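28 May 2024
Ullow bench notebook, student grasping project, entered by the sim side

Picked up where the March entries stop. The arm model loads with the new gripper file and the table height is right at last. Spent the morning on the teal test object and left the rest of the Wurnovwood set alone. Everything below is simulation, no hardware today.

Two gripper-side views and one side view of the arm:

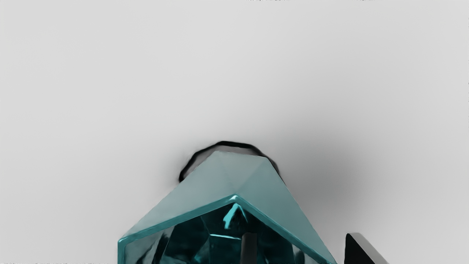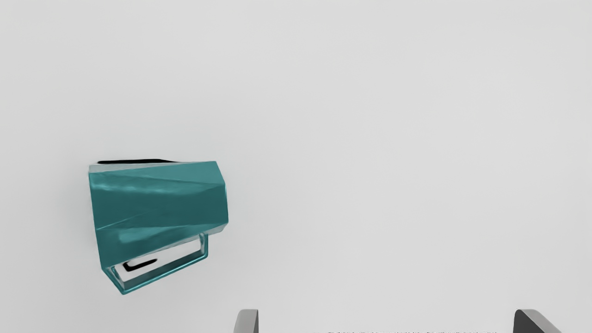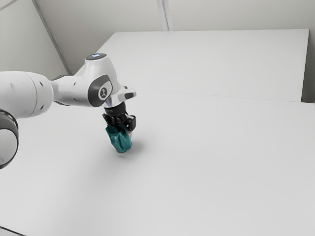
Rácz read the draft of this entry before lunch and wrote in the margin that the closing force should be fixed for the whole run, and that changing it between batches makes the success numbers worthless for the report. Fair point. I had been changing it. From the next batch on it stays at one value, and the value goes in the header of the log file where anybody can check it.

Settings as of now:
Episode length 600 steps. Was shorter in March and the lift kept getting cut before it was over.
Object start position random inside the left half of the reachable area. Right half still switched off until the joint limit thing is sorted.
Object rotation random about the vertical only.
Gripper opens fully at reset. Before, it opened to whatever the last episode left it at, which explains a good part of the odd results we had under the old script.

Results, first batch. 60 episodes, 17 counted as failed. Of those, 14 were the same failure: the approach stops short, the fingers close on air, and the script goes on to lift anyway. The others were drops during the lift. I watched a few of the short approaches again at slow speed. The target point is computed from the bounding box center, and this object is angular and longer one way than the other, so with the wrong rotation the center is a bad place to aim the fingers. Somebody (me) wrote in the plan that the box center would be good enough for all shapes. Struck that out.

Tried taking the grasp point from the mesh centroid. Better on the rotations I checked by hand. Have not run a full batch with it, so no number goes in here yet.

Contact settings. The material on the teal object is glossy with a lot of reflection, fine to look at and slow to render. Turned reflections down for batch runs and left them on for saved stills. It makes no difference to the physics but it does to the image input, so the vision people need to know which setting their training stills came from. I put a column for it in the shared sheet. Please fill it in, do not leave it blank and assume.

The Bultell importer still drops the friction value when the mesh is converted. You get no warning, it just writes the default. Work around it by setting friction in the scene file after import. Check by opening the scene file in a text editor and looking for the line, the viewer shows the old number whatever you do. Lost most of an hour to this in March and half of one again today.

Shadows: left on. We talked about switching them off to save time. The depth estimate from the gripper view seems to lean on them when the object is close, so I would keep them until the comparison is done properly.

Competition rules, for whoever opens this next. The written entry has to say which objects were used for tuning and which were held back. Teal object is tuning. Do not use anything from the second folder for tuning, not even to see whether it loads. If it has to be loaded, do it on a copy and write it down here.

Things left over:
- full batch with centroid target, force fixed
- stop the lift when the fingers close all the way with nothing between them. Finger gap is already in the log, only needs a check before the lift state
- joint limit on the right half
- rename the result folders, there are two called final
- send the friction workaround to the Bultell list, with the small test mesh attached

Machine two is running the old driver again. Batch times from it should not be compared with machine one until that is fixed. I put a note on the monitor.

Config saved under today's folder, seed file next to it. Old config kept with _march at the end of the name. Next batch can start from the saved config as is, only change the target line.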